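June 3, 2022

Sentinel flu swabs, wk 3 of the off-season run. Notes before I forget.

Got the courier box from the Villa clinic late morning. 22 swabs logged on their sheet, 22 in the box, good. Labels better than last time. One with a smeared collection date, called them, they read it back off the chart. Wrote it on the tube AND the sheet, initialed.

Orkilia box not here yet. They said afternoon, they always say afternoon.

**Extraction**
- used the older kit lot first, want it gone before it expires
- elution volume same as Feb. protocol, did not change anything
- blank went in the last position, pls keep it there so we can compare run to run
- bead tube cracked on one sample, lost maybe half the lysate. Re-did from the reserve aliquot. Flagged in the log, do not use for titers

**PCR**
Plate 1 ran fine. Positive control came up where it should, blank flat. 4 flu A, zero flu B. Thats more A than I expected for June. All four from Villa, all under 18 by the sheet. Could be one school, could be nothing. Subtyping tomorrow if the primers are thawed, somebody put them in the door of the freezer again and I don't trust them. Fresh aliquots are bottom shelf, back left, blue cap.

Plate 2 I stopped. Plate seal lifted at one corner, evaporation in the edge wells, curves looked like garbage. Not reporting anything off it. Repeat with new seals (the Ritix ones, not the ones in the drawer, the ones in the drawer are the problem I think).

Sibusiso Mthembu came by re: the Pludia spreadsheet. He wants onset date and collection date as seperate columns going forward. Agreed. Right now the clinics fill in whichever one they feel like and we can't work out how many days sick the person was when swabbed, which matters for reading a weak positive. He'll send a new form to both sites. I fix the old rows. There are 46 of them, not fun but doable in one sitting.

He also asked why we bother in summer. Said: baseline. If we only look from October on, we've got no idea whether the first few hits in fall are early season or just the usual trickle. Also travelers. He seemed ok with that, wants one paragraph in the quarterly note. I'll write it.

**Vaccination status field**
Blank for most of the kids. Not the clinic's fault, parents don't remember, and the registry pull takes days. Leave blank = unknown. Do NOT enter as "no". Found 3 rows where somebody did exactly that, fixed them, kept the old version in the archive folder.

**To do**
- call Villa about the four, ask about school / siblings / any travel, keep it low key
- repeat plate 2
- subtype the As
- order tips, down to the last rack of filtered 200s
- freezer temp chart needs changing, pen is dry
- ask Orkilia what afternoon means

Weak one on plate 1, Ct way up near the cutoff. Calling it indeterminate until the repeat. If it repeats weak still not calling it positive w/o a second target.
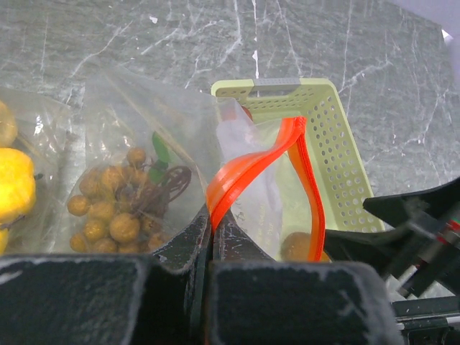 What goes in the vaccination column when the parent can't remember?

Leave it blank. Blank is read as unknown, and it gets filled in once the registry pull comes back.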